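Members Visit the Home Robotics Program at Farnombridge

On Friday, July 8, 2022, members of the Sallalero Society for Practical Engineering attended the summer open day of the Stirkari home robotics program at Farnombridge. The visit was arranged by the Society's education office and lasted most of the afternoon. Attendance was 93, including guests and students from the evening certificate course, and the party was divided into two groups so that everyone could see the demonstrations at close range.

Lenuța Tănase, who directs the program, opened the afternoon with a short talk in the lecture room. She set out the question that has occupied her staff since December: how a robot arm with a simple gripper can be taught to handle household articles in homes that differ from one another in almost every respect. A factory cell, she reminded the audience, is built to suit its machine. A home is furnished to suit the people who live there, and the machine must cope with what it finds. The program has recorded 480 sessions to date, each consisting of a set of small tasks such as lifting a cup, closing a drawer or picking up something left on the floor.

Members then moved to the demonstration area, where staff put a gripper through a number of grasps on a bench and replayed recordings from the wrist camera on a large screen. Several of those present had worked with industrial arms and asked detailed questions about grip force and the wear of the finger joints. The staff answered these fully, and the Society is grateful for their patience with a discussion that ran well past its allotted time. 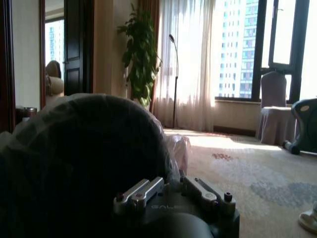 Wrist cameras were the subject of the longest exchange of the day. Mr. Kütt, the program's senior technician, explained that a camera mounted so close to the fingers gives a very good view of an object at the moment it is grasped and a less convenient view of everything else. The gripper itself always takes up a good part of the picture, and any covering adds to this; with the gray plastic wrapped over the body, a large rounded dome of it stands between the lens and the left side of the room, and a pink plastic bag on the floor behind can be seen only in part. Daylight is the second difficulty. Sheer curtains glow, a band of sun lies across the carpet, and the same carpet may look quite different to the software an hour later. Mr. Kütt said that his staff make a point of recording at various times of day and do not draw the curtains to make matters easier.

He went on to discuss furniture. Slender items, such as the pole of a floor lamp, are harder for the system to judge than a broad chair in a fitted cover, and patterned carpets can mislead it about where a small object ends and the floor begins. The staff are now comparing results from patterned and plain floors, and a written account is expected to be ready for members in December.

The second group followed the same program after tea. During the closing discussion, a member asked whether the work was intended to lead to a product. Ms. Tănase replied that the present aim is to understand the tasks properly, and that questions of manufacture would be for others to consider at a later stage. Another member inquired about privacy. She confirmed that recordings are made only with the written consent of the householder, who may ask for any session to be removed.

The Society has been invited to return for a smaller technical session on gripper maintenance. Places are limited to 13 and will be offered first to members who were unable to attend the open day. Those wishing to be considered should write to the education office, giving their membership number and a brief note of their interest in the subject. Copies of the slides from the opening talk may be requested from the same office.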